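Runitley Opens Gudine Dish Rack Line for Fall Orders

**For release in August**

Runitley is taking orders for Gudine, a line of white wire dish racks and floral wall coverings for small kitchens and studio apartments. The first run is 2,899 racks. Orders placed before noon on Friday ship from the Voß warehouse.

Gudine was planned for kitchens where the sink, the counter and the wall are all close together — often in the same corner of a room that does several jobs. Retailers asked for a rack with upright dividers, and for wall coverings with some color to them.

Roses, blue flowers and ribbons in watercolor style feature throughout: 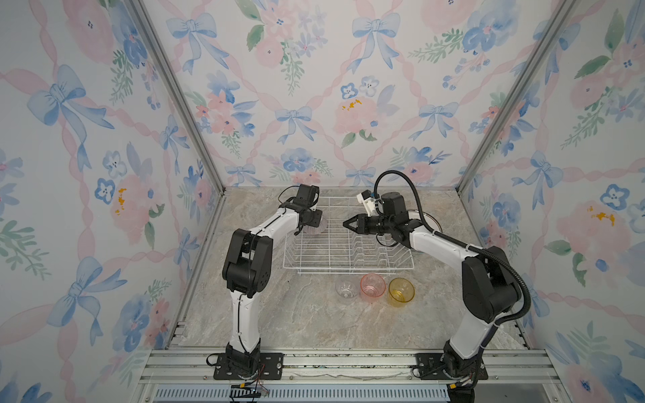
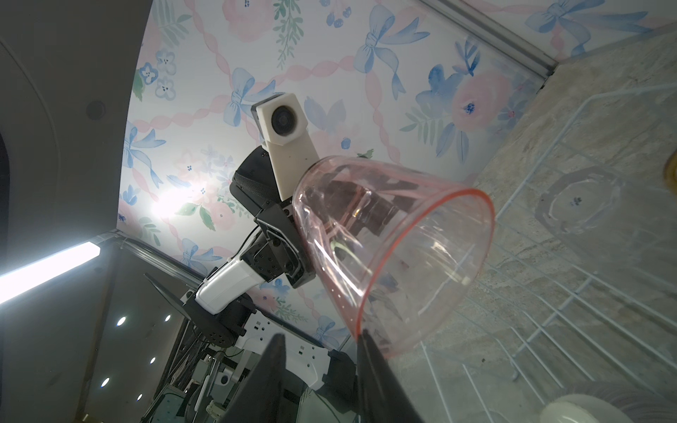
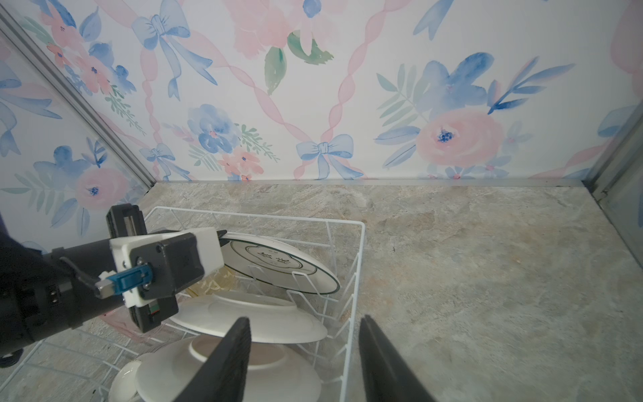
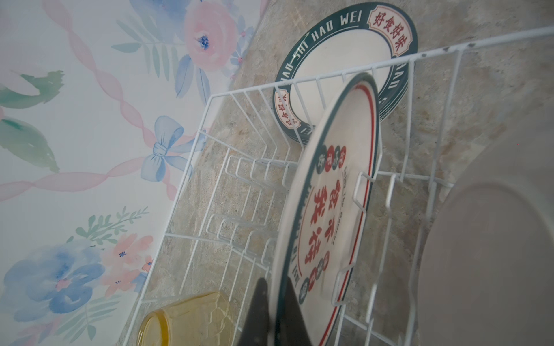 Trinonum, which stocks kitchen goods in 70 stores, said it had been asking for something like this since its last catalog and that customers with short counters buy a rack by its footprint first and its looks second. The chain added that it would like to see a narrower version before it commits to a second order.

Runitley has a narrower rack in planning and has not set a date for it.

The wall covering is sold by the roll, with 1,788 rolls held for the opening order. Samples can be requested by stores in the Runitley trade program, which now has 136 members. Racks and rolls can be ordered separately — there is no minimum for either.

Trade inquiries go to the Runitley sales desk.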